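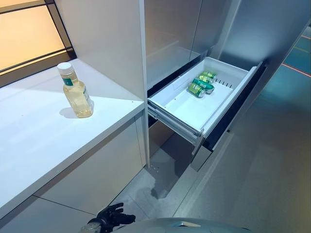 Kitchen Notes: Freezers, Oil and Counter Space

The shared kitchen at Flovudlow gets its summer clear-out in June, and Rakiya Oyelaran has asked that everyone who cooks there read this first. The short version: take home what is yours, label what stays, and leave the counters free at night.

Freezer drawers. Please pull the drawer all the way out when you look for your food. Things slide to the back and stay there. Last year we threw away 12 bags of frozen vegetables with no name or month on them, plus a stockpot's worth of soup in tubs. Anything without a label on clear-out morning will go. Masking tape and a marker are kept in the top drawer by the sink.

If you are wiping a drawer out, move the food to a cooler, use warm water with a little baking soda, and dry the plastic well before you close it. A damp drawer frosts up and then sticks. Eight minutes is plenty of time for the whole job if the cooler is ready before you start.

Cooking oil. Light is hard on oil, and so is heat. A clear bottle can stand on the counter while you cook, but it should go back in the cupboard when you finish, with the cap screwed down. Oil that smells like crayons or old nuts is past using. Do not pour it down the sink. Let it cool, put it in a container with a lid and take it to the drop-off on Skasden Road – they accept it in the evening until 8.

The shared oil is paid for out of the kitchen fund, which stands at almost 80 dollars. If you use the last of a bottle, write it on the list on the pantry door.

Counters. Wipe them after you cook, including the strip along the wall. Crumbs on a white top are easy to miss under the evening lights, and we had ants twice in the spring. Please use a soft cloth and dish soap. The scouring pads are for pans only.

Clear-out starts at 9 in the morning and should be finished by lunch. Bring a cooler if you have one. Questions can go to Rakiya or on the sheet by the door.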